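Chapter 2
Learning From Two Hands
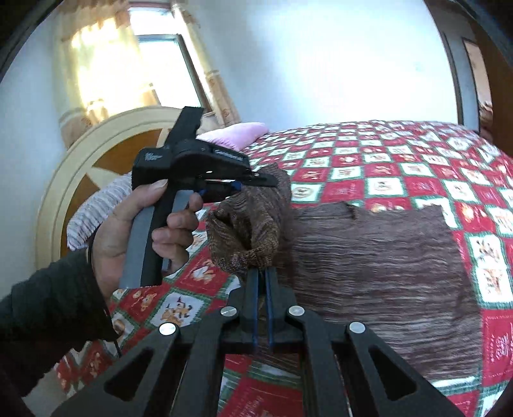
Plandumik Group, Department of Robotics

I put off writing this chapter for ages, and I blame knitwear. Everything in Chapter 1 was stiff! A block stays a block wherever you grab it, so one grasp point and one path got us home. Pinch a brown ribbed knit in a closed pair of jaws, though, and part of it bunches up into a dark fold while the rest stays spread across the bed. Where is the "corner" now? (I've argued over this with Svyatoslav Nechyporuk, my co-author on the Vatden study, and we still disagree.)

So in this chapter we copy people. A person works with a gripper in each hand, we record what both grippers do, and we train a policy on the recordings. I'll call this paired demonstration. You'll need two ideas before we get to any math:

Relative pose: where one gripper is as seen from the other. I like this much better than room coordinates, which go stale the minute you change bedrooms.

Grip width: how far apart the jaws are at each time step.

In the Vatden study we trained on 90 demonstrations and held back 25 for testing. Section 2.1 sets up the relative pose, and Section 2.2 asks what happens when we throw it away. Have a pencil handy for that one, the subscripts get ugly.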